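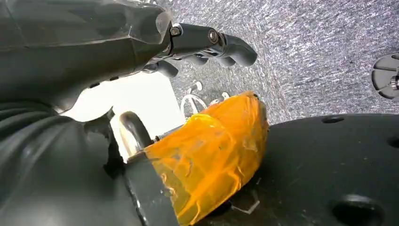 Figure 2. Photo: Rinda

4.2 Denials by retired players

The most exciting material in the whole corpus comes from players who have stopped playing. Active cricketers have a club press office behind them, and when a false story goes around, the office puts out a line and the story tends to shrink. A retired player has a phone and an account with plenty of followers, and writes the denial alone, often late in the evening. These posts are a joy to study! They are short, they are personal, and they carry traces of how the rumor reached the person it was about.

We collected 35 denials posted by former players who had appeared in the Weerasinghe Cup, and matched each one with the earliest news item we could find on the same rumor. The rumors covered health, money, family quarrels, moves into coaching and, in two cases, a return to the game. Posts were kept only when they said plainly that a report was false. Jokes and hints were left out, which was a pity, as several of the jokes were very good. The matching was done in the Rinda workspace, with the coding sheet described in Section 3.

A clear pattern shows up in the opening words. Most players name the rumor before they reject it, and so repeat it to people who may never have heard it. We had expected this from earlier work on corrections in politics, but it was striking to see it so strongly in sport, where the writers are usually practiced at handling questions. The players who did not repeat the rumor took one of two routes. They either thanked people for their concern and stated where they were and what they were doing, or they spoke straight to the outlet and asked it to take the item down.

The local press deserves real credit. The Semthorpe papers and the Tulthorpe weekly usually ran the denial in the same place as the first item and at a similar length. National sites more often folded it into the old article - sometimes with a changed headline, sometimes with none - so that a person who searched for the player's name still met the rumor first.
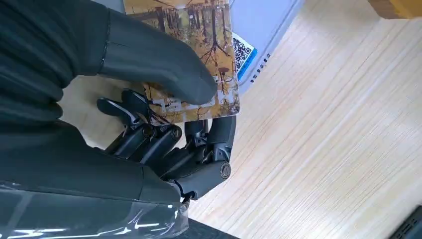 One reader of an early draft objected that we were being too kind to the local papers, and that a weekly has every reason to print a denial, as it gives the editor a second story out of the first. We think this is a fair point, and a fascinating one. Our coding sheet records where a denial appeared and how long it was, and has no field for why it was printed. Interviews with editors would help a great deal here.

We also asked 100 cricket followers in Tulthorpe to read a rumor and then a denial, in July, outside the playing ground. The full results are in Section 5, but one finding belongs with this part of the story. People remembered the thank-you style of denial warmly and could often repeat a phrase from it. After the angrier posts, they were more likely to recall the name of the outlet. We would love to see this tried with followers of other sports, where the distance between players and the public may be quite different.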